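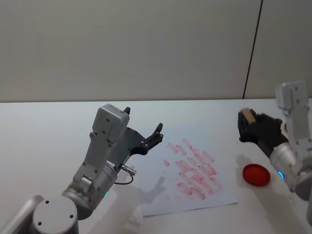 흰 탁자 위의 두 팔. 종이에는 붉은 자국이 비스듬히 겹쳐 있다.

에베 보스트룀 영감님은 두 팔에 이름부터 붙여 주었다. 왼쪽은 모건, 오른쪽은 란데로. 부품값 3000크로나를 치르고 나니 커피콩 살 돈도 아슬아슬했지만, 그래도 이름은 공짜니까 하고 웃으시던 얼굴이 나는 지금도 참 좋다.

공동 작업장 '스토카'의 1월은 손끝이 곱을 만큼 추웠고, 우리는 외투를 입은 채로 밤 열한 시까지 앉아 있곤 했다. 영감님이 바란 것은 딱 하나, 손녀의 생일 초대장 39장에 도장을 찍는 일이었다. 직접 찍으시면 저녁 먹기 전에 끝날 텐데요, 하고 내가 슬쩍 말씀드렸더니 영감님은 안경을 이마로 밀어 올리고 한참이나 나를 바라보셨다.

"그 애가 말이다, 할아버지 로봇은 뭘 할 줄 아느냐고 묻더구나."

그래서 우리는 연습을 했다. 란데로가 작은 나무토막을 물고 붉은 자국을 남기면, 영감님은 꽃잎 같다고 하셨고 나는 아무래도 빗줄기 같다고 했다(둘 다 조금씩은 맞았을 것이다). 모건은 초록 불을 켠 채 빈 손가락을 벌리고 있었다. 종이를 잡아 주는 법은 아직 가르치기 전이었으니까.

"간격이 또 틀렸네요."

"틀리긴, 급한 게지. 나도 그 나이 땐 그랬어."

모건과 란데로의 나이는 그날로 꼭 14일이었다. 영감님은 종이를 집어 벽 쪽으로 들어 보시더니, 뒷면에 연필로 손녀의 이름을 적고 외투 안주머니에 넣으셨다. 그러고는 새 종이를 한 장 꺼내 탁자에 놓으며 주전자 좀 올려 달라고 하셨다.

인쇄하기 | 이메일로 보내기
최종 수정: 1월

최근 올라온 글
- 트란돌로 역의 우산
- 스토카의 열쇠 당번
- 500번째 나사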